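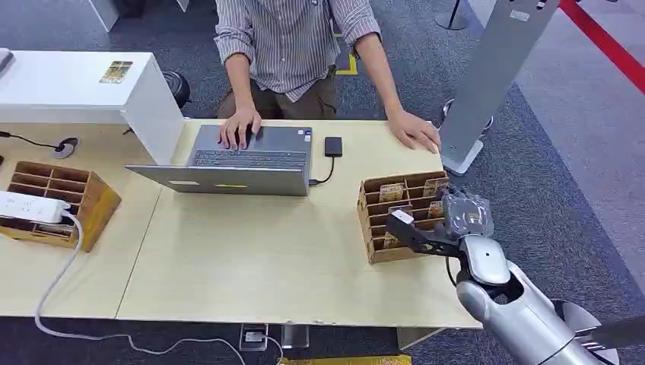
Finalmente acabei com a umidade no porão! Foram sete semanas de desumidificador ligado (um Skollell emprestado da Jolanta Brzozowska, santa mulher) e o higrômetro, que em setembro marcava 82%, já sossegou.

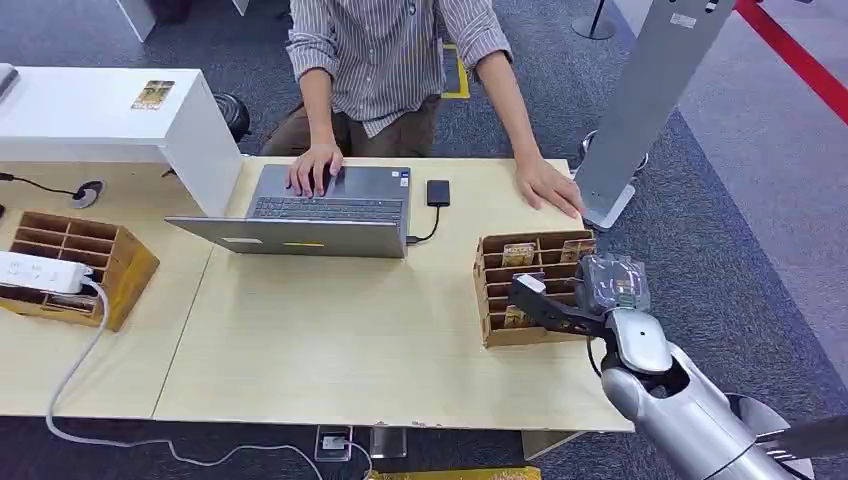
Notebook na mesa, uma tarde dessas.

O segredo foi a calha. A água descia rente à parede dos fundos e entrava pelo rodapé. Troquei seis metros e adorei o serviço! 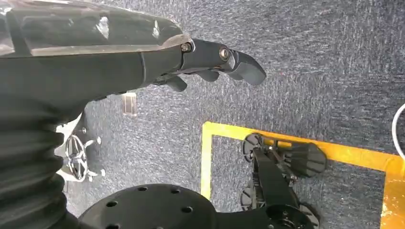
O que falta

Raspar o reboco estufado, esperar secar bem e só depois pintar. 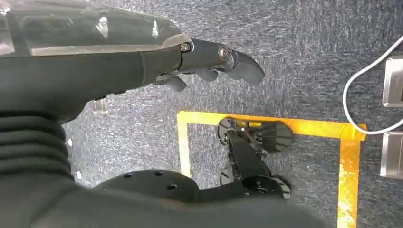

A tinta ainda não escolhi, mas quero um tom bem claro, e já tenho nove amostras coladas na porta.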